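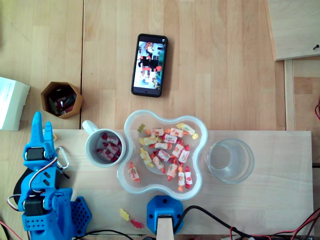 A hexagonal pot in use on a pale wooden tabletop, with a phone beside it and a carabiner and a yellow gummy lolly on the board.

Catch-all pot

A catch-all pot (also odds-and-ends pot, bits pot or, in my family, "the Tina") is a small open container kept on a table or desk for things that have no other home. It differs from a pen cup in being wider and lower, and from a drawer in that you can see what you've put in it, at least the top layer. I've written most of the household entries in this encyclopedia and I'll admit this is the one I've been itching to get to – I own far too many of them!

Name

"Catch-all" is the word I hear most. Tina was the name of a pot my aunt bought at a market stall, printed on a sticker underneath, and we used it for every pot after that whether it had a sticker or not. Noelia Carrasco, who edits the furniture pages here, grew up calling hers a vulenska after the Vulenska biscuit tins her grandmother saved, and she'd like it recorded that a tin counts. I've recorded it.

Shape

Round pots are the most common and the easiest to wash. Square ones sit nicely against a wall or a box but crumbs and staples get wedged in the corners. Hexagonal pots fall somewhere between, and they're my favourite. The corners are open enough to get a finger into, and if you have a few of the same size they'll butt up against each other with no gaps, like honeycomb. The one in the photo has a tan outside and a darker inside, a good combination if you ask me, as the rim is easy to find when you're reaching across without looking.

Materials

Cork is light, quiet when you set it down and kind to a timber surface. It does mark, though, and ink won't come out of it. Cardboard costs next to nothing and lasts well if it stays dry (mine have gone soggy at the base from a sweating glass of cordial more than once). Ceramic is heavy enough that it won't tip, but it can scratch a soft tabletop unless you stick felt underneath. The Skavimberg pot, sold as model 413, is pressed felt all the way through and comes in a grey I don't much care for.

Contents

Coins, keys, clips, batteries, spare buttons, a charger tip that fits something. Flat items such as phones are usually left next to the pot, and I'd say that's right, because a phone dropped on top of keys gets scratched. Carabiners are a borderline case. They go in easily enough and then hook onto everything else, so when you pull one out you get half the pot with it. Lollies should be wrapped or kept out altogether.

Placement

Most people put the pot near the back of the table, off to one side, so the front stays clear for work. A separate board laid across the front half does much the same job, marking out the part that's for doing things on. Sfakianakis, in a pamphlet on desk habits that I've had on my shelf for years, recommends the left side for right-handed people. I'm right-handed and keep mine on the right, and I knock it over constantly.

Emptying

Practice varies. I tip mine onto a tea towel when the lot starts to sit above the rim, and put back what I still want. Noelia does hers every October, tins included.

See also: Biscuit tin; Desk tidy; Junk drawer; Pen cup

Last revised 04/10/2019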